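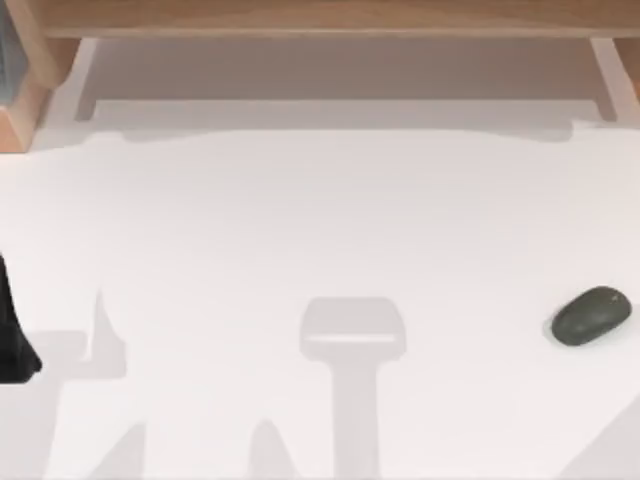
Figure 2. Rendered view of a work surface with a low wooden shelf along the back.

3.2 Shelf height and the use of desk space

The survey reported in Section 3.1 asked office workers in Ralton what they disliked most about their desks. Lack of room came first, ahead of poor light and noise from other people. This section looks at one low-cost answer to that complaint, the raised desk shelf, and at how its height affects whether people put anything under it.

Respondents were recruited through two employers, a payroll office and a regional water utility. Both had moved to smaller desks in the past few years. A total of 671 people returned the form. We left out forms with no answer to the question on desk type, and we treated people who shared a desk as separate respondents, as each of them kept different items on it.

Three shelves were given out for the trial. The Stunow is the lowest and leaves a gap that takes a keyboard but little else. The Akanda is higher and clears a stack of letter trays. The third was made for us by a joinery shop in Urkico to a height between the two. All three were the same depth from front to back, so that any difference in use could be put down to height. Each person kept one shelf for the full trial and was told to arrange it however they liked. No one was asked to tidy up before a visit.

Use of the space under the shelf was recorded by desk visit. The visitor noted whether the space held anything, and if so whether the items were in daily use or in storage. We counted an item as being in daily use if the owner said they had picked it up that day or the working day before. Items such as old manuals, spare cables and unopened mail were nearly always classed as storage.

The lowest shelf was used mainly as a place to push the keyboard at the end of the day. People who had it said the gap was hard to see into, and several had lost pens and sticky notes at the back. The highest shelf held the most, but much of what it held was storage, and a number of people said that it raised their monitor too far. Some of them took the monitor off the shelf again and stood it on the desk in front, which left them with less room than they had started with. The shelf of middle height had the largest share of items in daily use.

Shade was raised more often than we had expected. A shelf lit from overhead darkens the desk beneath it, and people with dark desktops said they stopped reaching into that area. On white desktops the complaint was rare. We did not plan for this and had not balanced desk color across the three groups, so we report it as a comment from respondents only. A later study could test it directly by using one color of desktop throughout.

Leg position also mattered. Where the legs were set in from the ends of the board, wide items such as ring binders had to go in at an angle. Four-legged shelves drew the same remark about the rear legs — mostly from people who stored paper lengthwise.

There are limits to these results. Both employers do desk-based work with a good deal of paper, and workers who use only a laptop may have little to put under a shelf at any height. The trial was also too short to show whether daily items turn into storage over time, which several respondents predicted of their own desks. Section 3.3 takes up the question of cost.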